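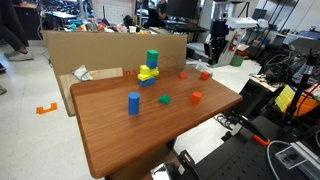
One reader of the last version wrote in to ask why foam blocks need an inspection at all, when they are soft and light and the worst they can do is roll under a radiator. They also wanted to know if a block with a dent should be thrown out.

Dents are fine. Missing pieces of foam are another matter, and most of the list deals with those.

Foam Block and Table Checklist
Brasley Play Room, revised 08/11/2019

1. Blocks
Bite marks or torn corners: OK / Remove
Crumbling when pinched: OK / Remove
Color coming off on a damp white cloth: OK / Remove
Sticky or greasy surface: OK / Wash
Comment: Check the cubes first. They get thrown the most and the corners go before the faces do. Any block with a piece missing goes in the trash the same day. No glue repairs.

2. Washing
Mix 500 ml of warm water with a little dish soap. Wipe, rinse, and stand the blocks on a towel for 20 minutes, then turn them over.
Comment: Squeeze one before putting the set away. If water comes out, it needs longer – damp foam in a closed bin smells within days.

3. Table
Wobble when pressed at each corner: OK / Tighten
Splinters or lifted finish: OK / Close table
Crumbs, grit or sticky spots on top: OK / Wipe
Comment: The Hollmann tables loosen at the legs. Check them every 2 weeks.
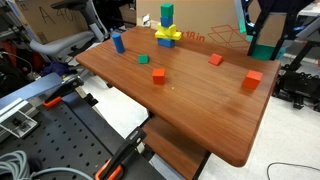 4. Stacking and edges
Towers do no harm when they fall, but children step back without looking and then tread on whatever landed on the floor. Keep the building toward the middle of the table and clear the edges between turns. Cylinders are the ones to watch. A blue one standing near the back-left edge, like the one on this table, should be moved in before anyone starts. Arches laid crosswise in a stack, as with the yellow one here, stick out on both sides and catch sleeves.
Loose blocks near the edge: OK / Move in
Floor clear on all sides: OK / Clear

5. Around the table
Cardboard standing upright and steady: OK / Move
Chairs out of the walking path: OK / Move
Comment: Open staples on large boxes get pulled out or taped over. The Rornley room still had two boxes with staples showing at the August check.

Write the result on the sheet by the door. Removed blocks are listed by color and shape so the replacement order to Zonel is right.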